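Blog > Alltag > Küche und Vorräte

Einkaufen für zwei Wochen

Seit Januar kaufe ich nur noch alle zwei Wochen groß ein. Der Grund ist langweilig: Die Buslinie, die am Markt hält, fährt seit dem Fahrplanwechsel so selten, dass ein Einkauf den halben Nachmittag kostet. Mit dem Auto wären es zehn Minuten, aber das Auto habe ich im Herbst an Ronaldo verkauft und es bisher nicht bereut.

Angefangen habe ich mit einem Budget von 50 Euro für Obst und Gemüse. Das reicht für zwei Personen, wenn man beim Beerenobst vernünftig bleibt. Beim ersten Mal habe ich viel zu viel Salat gekauft und die Hälfte davon am fünften Tag weggeworfen. Inzwischen gibt es Salat in der ersten Woche und danach Kohl, Möhren und Rote Bete. Vanderleia hält das für eine traurige Reihenfolge. Sie isst aber mit.

Die meiste Arbeit macht das Sortieren nach dem Einkauf. Ich lege alles nebeneinander hin und schaue, was zuerst wegmuss. Was Druckstellen hat, kommt in die Schüssel auf der Arbeitsplatte und wird am selben oder am nächsten Abend verkocht. Der Rest wird verteilt: Kühlschrank, Keller, Fensterbank. 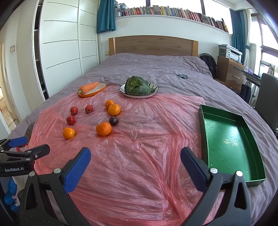

Tomaten lagere ich nicht im Kühlschrank, Gurken inzwischen auch nicht mehr. Bei den Gurken war ich lange anderer Meinung, aber unten im Gemüsefach wurden sie mir regelmäßig glasig. Äpfel kommen in den Keller und möglichst weit weg von allem anderen, besonders von den Kartoffeln. Möhren wickle ich ohne Grün in ein feuchtes Tuch, das hält gut zwei Wochen. Bei Kräutern habe ich aufgegeben. Petersilie hacke ich gleich am ersten Tag und friere sie ein, Basilikum steht als Topf am Küchenfenster und geht dort langsam ein.

Gervásio hat mir für den Keller zwei alte Holzkisten überlassen, dazu vier Ziegelsteine, damit sie nicht direkt auf dem Boden stehen. Vorher hatte ich die Kartoffeln in einer Papiertüte, die unten durchgeweicht ist. Ein Thermometer hängt jetzt auch dort. Im Februar war es kalt genug, im Sommer wird es vermutlich zu warm sein, dann muss ich mir etwas anderes überlegen.

Ob ich Geld spare, kann ich noch nicht sagen. Die Kassenzettel liegen in einer Schublade und ich habe sie noch nicht zusammengerechnet. Weniger weggeworfen wird auf jeden Fall, seit der Sache mit dem Salat nur eine halbe Zucchini und ein Bund Radieschen.

Das Rezept für die Kohlsuppe mit Kümmel schreibe ich beim nächsten Mal auf, Kieran hat schon zweimal danach gefragt.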